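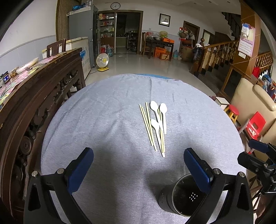

Progress Report to the Broketti Fund
Smadi Community Dining Room, Gollcombe
14 Aug 2022

Prepared by: Ghada Sleiman, Program Manager
Reviewed by: Afaf Khasawneh

1. Period covered

This report covers the work carried out at the Smadi dining room since the interim statement submitted in May. It should be read together with the budget table already held by the Fund.

2. Meals and attendance

The dining room served 1,247 meals in the period, against a target of 1,000. The increase is due mainly to the second weekday sitting, which was approved by the Fund as a trial. Mireille Fakhoury, who supervises both sittings, recommends that the second be made permanent. Attendance at the weekend sitting was lower than planned and will be reviewed at the end of the season.

3. Furniture and room layout

The main room continues to serve for both dining and food storage. The chest freezer and the tall refrigerator remain beside the seating area, as the kitchen has no free wall long enough to take them. Bottles and boxed goods are kept on the shelf unit next to the kitchen doorway, and the pots on the metal rack inside.

The carved wooden table has been retained as a side table. Its pierced apron is difficult to clean, and diners found it awkward to sit at for any length of time. Meals are taken at the round table, for which spare cloths were purchased under the linens line.

4. Utensils

The Fund asked for a specific account of this item. Chopsticks and spoons are stored together, and the former practice of leaving them loose on the table between sittings caused delays in setting places. Under the procedure drafted by Jihad Karam, they are to be sorted at the close of each sitting and placed upright in containers, handles down for spoons. Forks are issued with the plate on request.

The wooden chopsticks are thin and have a short working life. The plastic spoons have held up well. We have ordered 200 replacement pairs of chopsticks from Plamness, with delivery still outstanding. A request to substitute metal spoons was considered and deferred on grounds of cost.

5. Expenditure

Spending on linens and tableware came to $296, within the approved amount. No transfer between budget lines was required. Receipts are held by Maysoun Abou Jaoude and are available for inspection.

6. Matters outstanding

The written storage procedure has yet to be posted in the kitchen. The electric fan is the only cooling equipment budgeted for the main room, and the office will submit a separate request for a second one. The Fund's decision on the permanent second sitting is needed before the next order of dry goods is placed.

Questions concerning this report may be directed to the program office in Gollcombe.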